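4.2 Contents cover and the treatment of small claims

The 2016 reform changed how home insurers could set aside reserves for low-value contents claims. Before it, a claim for clothing or bedding was reserved in the same way as a claim for structural damage, with a separate estimate for each file. Under the new rules, insurers were allowed to pool claims below a fixed threshold and hold one reserve against the whole pool. The stated aim was to free capital that had been tied up in small files for months at a time.

Our sample holds 748 policies written by two insurers, Jesum and Meireles. Jesum moved to pooled reserves in the first year. Meireles kept file-level reserves until its merger with Zoltel, and we use that delay as our comparison. Both firms sold the same standard contents policy in the Clirnilley region, with the same deductible and the same list of exclusions. Lobo's earlier work on the region did not separate soft furnishings from other household goods. We do so in this section, as these items make up most of the claims below the threshold.

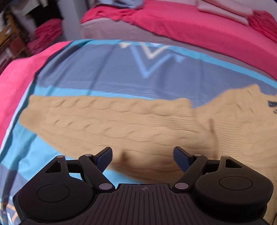 Figure 3. Household textiles: a folded beige cable-knit sweater on a blue and turquoise printed blanket.

Textile claims were settled faster at Jesum after the change. The median time from notice to payment fell by 10 days, while the median at Meireles stayed flat over the same period. Most of the gain came from files where the adjuster no longer had to enter a separate estimate before payment could be released. Of the textile claims at Jesum, 94 percent were paid without a second review.

The effect on capital is harder to read. Jesum held less against small claims, but it also raised its reserve for water damage in the same year, and its filings do not say whether the two decisions were linked. We return to this in Section 5, where the two lines are modeled together.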